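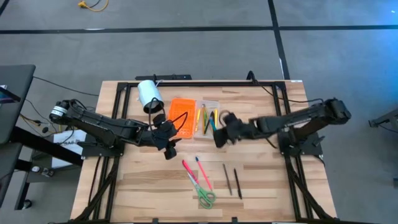

Wrist cable pulls on the gripper when sorting pens – fingertips or routing?

Posted by Hooman Parsa, May 2026

I have two arms facing each other across a table and I am comparing two sets of fingertips on the desk-tidying task (pens, pencils, markers and scissors into a tray). Set A is the stock Clumov rigid tip. Set B is a soft pad from Nilwood. Same controller, same grip force, 99 attempts per set.

Set A drops thin pencils near the tray wall. Set B holds them, but the pencil rotates in the grip and lands across the others. With both sets the left arm does worse than the right. The left wrist has a tall cable loop, and I suspect it loads the gripper when the arm reaches toward the trays. Should I fix the routing before I spend more time on tips?

Amby_bench

Routing first. A loop that stands up off the wrist acts as a spring, and its torque changes with wrist angle, so your two tip sets are not being tested under equal load. Tie the cable to the last link, leave enough slack for full wrist rotation, then run the arm through its range by hand with power off. Log the wrist motor current with the gripper empty at 4 poses. If left and right still differ, check the wrist zero.

Then repeat both sets. Swap the tips between arms halfway through, otherwise you are measuring the arm as much as the tip.

tk_haque

soft pads are better, just use those. i had the same thing with markers

R. Lindqvist

Pencil rotation with a soft pad usually means the grasp is away from the center of mass. Grasp closer to the middle and try 65 percent force before changing pads. A shallow V groove in the pad also helps with round barrels, but it makes flat scissor handles harder to hold – score the two object types separately.

Related
Haque controller drops wrist joint after 3 hours
Overhead or wrist camera for clear plastic trays
Clumov fingertip screws, which length
Matching zero position on two facing arms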